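Emiliano Henríquez
September 24, 2026

1/ Today I finally put in order the pink box. We keep in it the small medical things of the club: plasters, cream, tablets for the headache. In May I promised to do it, so I am only one summer late.

2/ First I took the box to the wooden table, where the light is good. The latches are white and they close quite hard. You must open them fully before you lift the lid, if not, the lid jumps and everything moves inside.
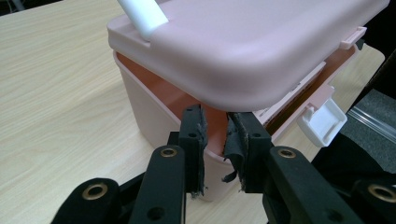 Vurnex Walking Club, Equipment and First Aid

3/ I like that it has a handle on the lid. For the bus it is very practical. But please, carry it only when the latches are closed. In spring I did not check, and I was collecting plasters from the car park.

4/ My rule is simple: if I cannot read the date on a packet, it goes to the pharmacy for disposal. Also the half-used tubes without a cap. I was surprised how many of those we had.

5/ The lid opens on hinges and stays with the bin, so you cannot lose it. I put the product boxes back in their own packaging, because the paper with the instructions is inside and somebody always asks for it.

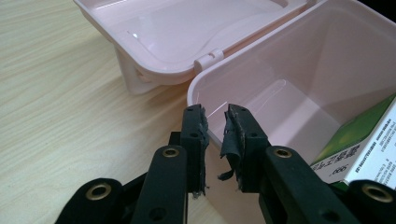 What we still need

6/ Elastic bandages, the wide ones. A small pair of scissors. New tweezers too, the old ones do not close well at the point.

7/ If you have any of this at home and it is not opened, bring it to the next walk and give it to me. I pay you back from the club money, but keep the receipt please.

8/ The box goes again to the shelf by the door, under the maps. If you take the last plaster, write me a message the same day.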